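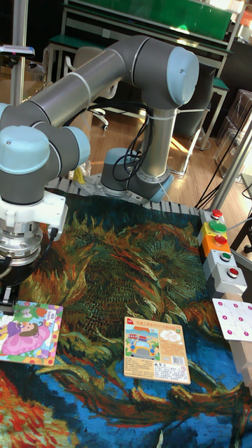 **Callix save stuck at 840 MB, won't sync**

I play Callix on two PCs. Since the November patch my save won't upload from the desktop, and the laptop still loads the old one. Do I lose my Lasgate progress if I reinstall?

Shona McPhee

---

**Fergal Ó Flaithearta**

No, saves are kept outside the install folder. Copy them somewhere first anyway. Then turn off autosave history under Options > Storage. It keeps 100 old saves by default and the upload limit is smaller than that.

**hebden1630**

same problem here, gave up and use a usb stick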